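In praise of the mending shelf

14 comments
Shares 31

When I moved to Werdale, I brought with me a habit that my new neighbours found a little strange. I did not throw away things made of cloth. A bag with a torn handle, a cushion cover with a broken zip, a belt from a coat that was no longer there – all of it went on a shelf in the corridor and waited. In my parents' home this shelf had its own name, which I cannot translate well. The nearest is "the not yet".

I want to defend this shelf, because I think we are losing it, and with it a way of looking at our things.

In the shops of this town it is now cheaper to buy a bag than to repair one. I asked at the Morelli shop near the station what they would charge to sew a new handle on a shopping bag. The woman was kind, but she looked at the bag and then at me, and said that for the same money I could have 2 new ones from the basket beside the door. She was right about the price. I went home and did it myself on a Saturday, with a strap that I had cut from something else years before. It took most of the afternoon and I broke a needle.

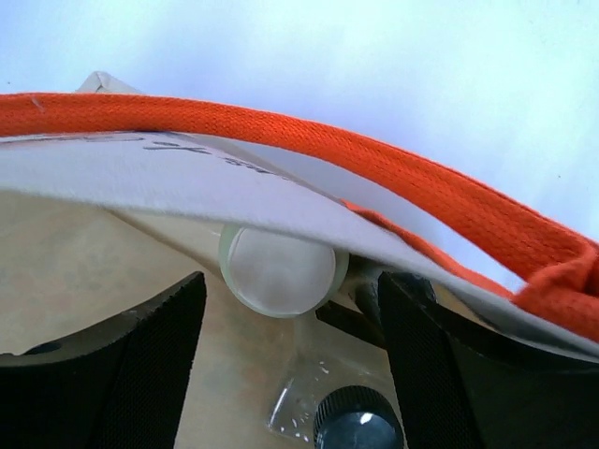
Orange woven strap, folded at one end.

My friends say that my time is also worth money. I have thought about this argument a lot, and I accept one part of it. If I were paid for every hour, the bag would be the most expensive bag in the county. But I am not paid for every hour, and neither are they. On the same Saturday most of them were looking at their telephones or standing in a queue for the car park. We only remember that time is money when somebody proposes to use it for mending.

There is a stronger argument against me, and I should be fair to it. Many things sold today cannot be mended. The cloth is so thin that the needle makes a hole larger than the one you wish to close. Seams are glued. I had a Plidus rucksack, not a cheap one, and when the bottom opened I found there was nothing behind the lining to sew into. I kept it on the shelf for 7 months out of stubbornness, and then I put it in the rubbish. For such objects the shelf is only a slower bin, I admit it.

But this should make us angry with the rucksack and leave the shelf in peace. When you try to repair things, you begin to see how they are made, and after that you buy differently. I now turn every bag inside out in the shop before I pay. I look at how wide the edge is, whether the stitching runs to the corner or stops before it, whether the handle is fixed through the cloth or only on its surface. The assistants do not always enjoy this.

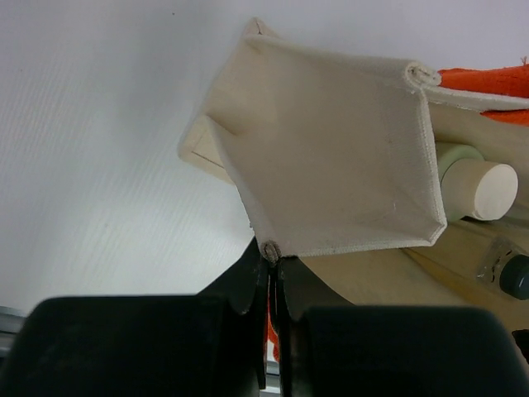

I learned this checking from my mother, who did not call it anything. She pulled at the corners of a pillowcase in the market in the same way as other people press a melon. The seller could tell her what he liked. If the corner moved, she put it back on the pile and walked on, and we children had to run after her.

Now there is a company called Evari that will collect your old textiles from the door and send you a voucher. Their leaflet says that a household can save 100 items from the bin each year. I read this sentence several times. A hundred items! I do not think there were so many pieces of cloth in our flat when I was a child, including the socks. What the leaflet describes as a saving looks to me like a description of an illness. And the voucher, naturally, is for new things.

I do not say that collecting is bad. What cannot be worn or mended must go somewhere, and it is better that it becomes filling for a chair. But the collection comes to the door on the same day each month, it is very easy, and the easy thing wins. Nobody has to decide whether the coat could live another winter. The sack is there and it has to be filled.

The shelf asks you to decide, only not today. This is what I like in it. You pass it with your shoes in your hand, you see the cushion cover again, and one evening you have the right thread and nothing good to read. Some things wait for years. I have a tablecloth there with a burn in the middle, which I am still thinking about – it may become napkins, if I can cut it without crying, as it was a wedding present.

The Werdale library lends out sewing machines now, and the waiting list is long, so perhaps I am less strange here than I believed. My own neighbour rang last week with a curtain over her arm. She wanted to know if I had a hook of the old type, the small brass ones. I had 275 of them in a biscuit tin. She took 7.

31 shares
Read 14 comments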